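Skovetti opens kitchen task recordings to outside teams
October 7, 2020
Robotics

Skovetti, the small firm that trains two-armed robots for kitchen work, has opened its first set of recorded tasks to outside research teams. The set holds 2,229 recordings. In every one of them a person is steering the robot's arms by remote control, and the robot's own movements are stored alongside the camera pictures.

The firm has been working on the recordings since August. Most of the tasks are plain ones: putting a lid on a pot, wiping a tray, moving food from one dish to another. Steamed buns make up the largest group, with 1,275 recordings between them. They are followed by cups and bowls, and then by a much smaller group of 326 in which both arms have to work on the same object.

Pieter Mahlangu, who leads the recording work, said the buns were chosen early on and stayed in longer than planned. "A bun is a fair test of the person as much as of the robot," he said. "If you close the fingers too far you leave a mark, and if you don't close them far enough you drop it. People find their own way of doing it after a day or two, and we want those differences in the recordings."

An operator sits with a pair of hand controls and watches the robot's view on a screen. Moving a hand control moves the matching arm, and squeezing it closes the gripper. There is no feeling of touch passed back, so the operator has to judge by eye how firmly something is being held. New operators spend their first morning on blocks before they are given any food.

The task sheet for the buns is one page long. It names the dishes to be used and says where each bun should start and where it should end up, but leaves the order and the path of the arm to the operator. Buns are moved one at a time. A recording ends when the arm is back in its resting position, and the operator then marks it as good, poor or spoiled. Poor ones are kept. Spoiled ones, such as those where the link to the robot was lost, are left out of the set.

Steamer, lid and plate on the table for the bun task: 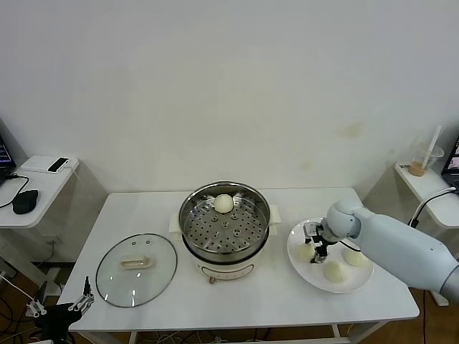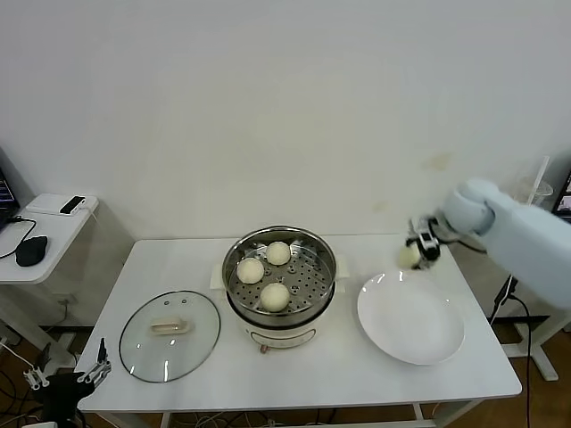 Effie Mackay would have liked to see more of the poor recordings, and a longer note with each. Her own group at Wornard has been training a similar arm from remote-control recordings, and she said it learned very little about recovering from a bad grip when it was shown mainly good ones. "You want the operator to fumble, put it right and carry on," she said. "If all of that gets trimmed away, the robot has no idea what to do the first time it misses." She also asked whether recordings by different operators would be labelled as such, so that teams could train on one person's style at a time.

Skovetti said that operators are numbered in the files, though not named, and that a team can sort by operator without any extra tools. Fumbles inside a good or poor recording have not been cut. The firm has agreed to look at longer notes for the next set but gave no date for it.

Teams that want the recordings need to fill in a short form and agree not to pass the files on. Academic groups pay nothing. Companies are asked for a yearly fee, which Skovetti has not made public. Two firms, Matheson and Skorov, have already been given access and are testing whether the recordings can be used on arms of a different length – something the files were not designed for, although the firm says it is curious to see the results.

A second set is being recorded now, with 2,000 tasks planned. It will move on to drawers, cupboard doors and folded cloths, and will include some work where the operator guides the arm by hand instead of using the controls. Mahlangu said that hand guiding was slower to set up and tiring over a full day, but that it gave smoother movement close to the table.

The form and the task sheets are on the firm's website, under Recordings.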